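Hand-Held Gripper Kit, Seven Months In

Posted Nov 11, 2018

I clean for a living. Furnished rentals mostly, and a couple of family homes, all booked through a small outfit named Yaman. In April the office bought 2 gripper kits from Flasach and asked who wanted to record tidying work with them, at the same hourly rate. I raised my hand because my knees were killing me and I figured picking up trash with a tool beat bending for it (it does, a little!). Clearing a table and filling the bin is most of what I record.

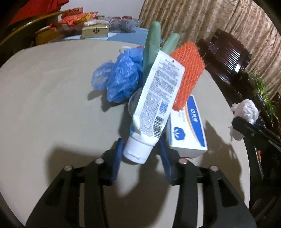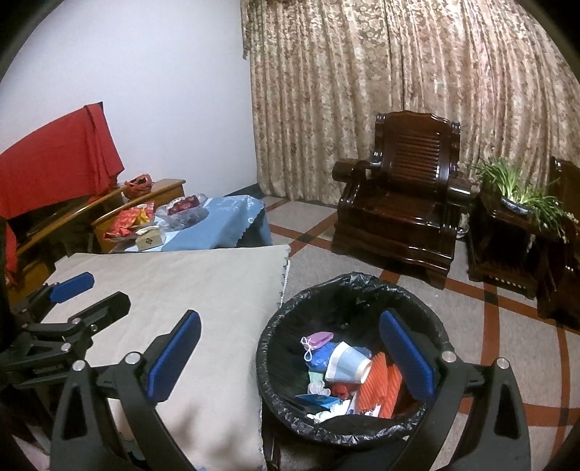
So, the kit. It's a black plastic gripper with blue pads on the fingers, and the pads are the best thing about it. Soft stuff is easy. Plastic bags, tissues, rubber gloves, anything that squashes a bit comes up on the first try once you've got the feel. Tubes are okay if you grab them across the middle and go slow. Smooth cups I still fumble, and a stiff carton wants to spin on you unless you get it square. My first week I dropped more than I picked up and said some things I hope the microphone missed.

Weight is fine for the first hour. After that my wrist knows all about it, and I wish the grip came in a smaller size. The screws need a check every Monday. The software that goes with it is called Premo and it's plain but it works: start, stop, throw away the bad ones. Syncing over a client's wifi is a pain, so I do mine at home.

Now the part my coworkers ask me about. The recordings go to Brisero, who are training a house robot, and yes, I know what that sounds like. I've turned in 925 clips so far. Some of the crew won't touch the thing and I don't blame them. My own day has gotten slower and quieter. I do one table where I used to do a whole apartment, and I think about how I pick up a sponge, which I'd never done in my life. The pay held, and we got a bonus of 121 dollars for the first full batch. What I don't love is the target on the office wall, 3000 clips for the team, because it makes people rush and then the clips get tossed.

If your boss is looking at one of these, ask up front who keeps the recordings and whether the hours count the same as cleaning hours. Ours do, but we had to get it in writing. Four stars from me. I'd take one off for the handle and give half of it back for the pads, but the site won't let me do halves.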